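Last updated: Jun 30, 2023

Ticket 758 – Tidying job stalls at the desk organiser
Raised by: Algirdas Juška
Site: Zenditz, test bay
Priority: was High, now Medium, was briefly "Existential" until someone edited the field

Summary
Running the "clear the table" routine on the two-armed unit with Flodov planner. Job reports COMPLETE. Table does not agree.

What I expected
Small things off the cloth and into the organiser, drawer shut, arms home. My niece does this in under a minute, if bribed.

What happened
Thirteen runs since this morning. In eight of them the right arm went to the organiser, stopped over the drawer and stayed there until the timeout. In three it closed the drawer without putting anything in it and declared victory. The remaining two finished properly, and I can't tell you what was different about them. I had the same breakfast.

First things tried
Restarted the planner. Restarted the arm controller. Restarted both in the other order, as advised by the Genska help page, which also suggests checking that the robot is plugged in. It is plugged in.

Recalibrated the head camera. The offset was tiny and the next run stalled in the same place, a finger's width off, so at least it's consistent now.

Swapped the table cloth out for bare table, on the theory that the weave was confusing the depth reading. No change. Cloth back on, as it stops the lighter things skating away when the gripper nudges them.
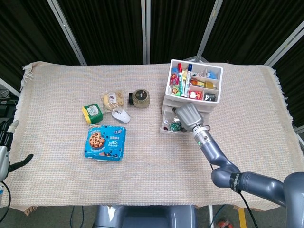
The log for the stalled runs shows the same line every time: "target container: 2 candidates, confidence equal". So the planner thinks there are two places a small object could go, the compartments on top and the drawer underneath, and it can't choose. It hovers. I have some sympathy, having stood over my own kitchen drawers in much the same manner.

Reply from Genska support
"Please confirm the organiser is registered as a single object." It was. They then asked me to register it as two objects. I did, and the arm tried to put one inside the other. Reverted.

Second things tried
Set a fixed rule in the Marín config: dice and wrapped bits to the drawer, markers to the top, everything else left alone. The hovering stopped. What I got in exchange was a robot that treats a pastry in its wrapper as a wrapped bit. It does not fit in the drawer. It made a decent attempt.

Added a size limit. Pastry now safe.

Where we are
With the rule and the size limit in, the routine finishes and the drawer gets closed with things in it. I would call this working, provided you never buy a different sort of pen.

For the people upstairs who asked whether this could go in the show flat by the end of June: no. It can put away a die. It cannot be shown a strange table and left to get on with it, and that is most of what tidying consists of.

Still open
– Drawer closes too hard. Markers jump.
– COMPLETE should mean complete. At present it means the arms have gone home.
– Left arm contributes nothing to this routine. Raised separately.

Leaving the ticket open. Please don't reset the config over lunch again.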